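Search this blog
Filed under: Open Water, Training Diary

Okay, so the lake finally opened last week and I've been in four times already, which my shoulders would like to complain about. After three months of doing band pulls in the hallway I figured I'd at least be able to swim to the far buoy and back without stopping. Nope! I got to the buoy, hung onto it like a wet cat, and had a long think about my life choices.

The big news is that I signed up for the Plitari crossing in August (assuming it goes ahead, fingers crossed). I've got 7 weeks of proper training before I have to start easing off, and my friend Nadhirah Khoo has bullied me into following an actual plan. She swam it last year in water so choppy she threw up twice and still beat half the men in her wave. Her advice was to quit worrying about speed and learn to sight properly, so that's what we've been working on. Every 12 strokes, eyes up, find the boathouse, head back down. I keep finding the wrong boathouse.

I also got a new wetsuit, a Cliter, secondhand from Abílio Correia at the club. It's a touch long in the arms but it doesn't chew up my neck the way the old one did, and for what I paid I'm not going to be fussy. The zipper takes some convincing. If anyone has a trick for getting out of one of these things without hopping around a parking lot on one leg, please put it in the comments!

Then there's food, which I always get wrong. I used to swim on nothing but coffee and then wonder why I felt awful by the second loop. 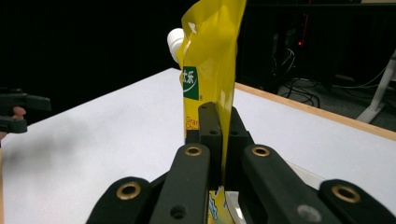

So now I'm trying to get 300 calories in before I leave the house, usually toast and a banana, and I'm saving anything sweet for afterward. It's helped a lot with the grumpy stretch in the middle. I still get cold hands, though, and I can't work my car key for ages after I get out.

Next up is the long loop with Nadhirah, if the wind behaves. I'll let you know how far I get before I start hugging buoys again.

7 comments | 12 shares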